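July, notebook, obituary archive work

Started the morning on the Gondamard newspaper run, death notices only. The claim we were handed is that the index is "complete for the county." I don't believe it and so far I see no reason to start.

Index lists 398 notices for the volume. I went through the bound pages myself, column by column, and got 406. Eight missing. Checked my count again after lunch and it held. Five of the eight are on the same two pages, so my guess is that a sheet got skipped when the typing was done. The other three are scattered and I can't explain them. One is a two-line notice under the livestock prices, easy to miss. The other two are full length with a heading, and anyone reading the page would have seen them.

Wording. Same trouble as last time. The Gondamard paper wrote "passed at home" for nearly everyone, including a man who, by the Didness hospital ledger, had been a patient there for 20 days and died there. So "at home" is family language or an editor's habit and I'm not going to enter it as place of death. I know the form has a box for it. Leaving the box blank and putting the phrase in the notes field in quotation marks. If someone wants to argue about this, the ledger is on the second shelf.

Ages are no better. "In her 90th year" means 89. The index has typed it as 90 every time I've checked. Fixed the ones I ran into, did not go hunting for more.

The Villaseñor family file: three clippings for what the folder label says is one person. Read them side by side. Two agree on the parents and on the church. The third has a different mother and puts the birth at Didness. Folder label says "discrepancy, probably misprint." Probably by whose reckoning? Two cousins with the same first name is just as likely in that family, they reused names every generation. Pulled the third clipping into its own sleeve and wrote "not proven same" on it in pencil. Needs a burial record before it goes back.

Also the survivors list in the second clipping names a daughter who is listed as having died before him in the first. Could be a sister-in-law. Could be the paper. No idea yet.

Tried the Dralline matching tool on a batch of 20 notices, mostly because I said I would. It paired names to burial records and gave each pair a score. Every pair came back "high." When everything is high the score tells me nothing. Went through them by hand:

- spelling variants it handled fine, better than I expected
- married names it mostly guessed at, from what I can tell
- one pair had a burial dated before the death notice's own date of death, still "high"

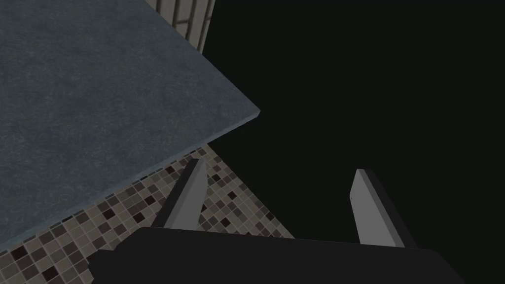 That last one bothers me most - a date check is the first thing I'd have built. Maybe it's a setting. I looked through the menus and didn't find one. Not using it for the Villaseñor clippings in any case.

Still to do:

- [ ] type up the eight missing notices, page and column for each
- [ ] ask Didness for the burial register, the original and not the typed copy
- [ ] rerun the Dralline batch with dates entered the other way round, in case it reads day before month
- [ ] take "complete" off the cover sheet for the Gondamard index

4:40, stopping. The last item I may just do in pencil tonight.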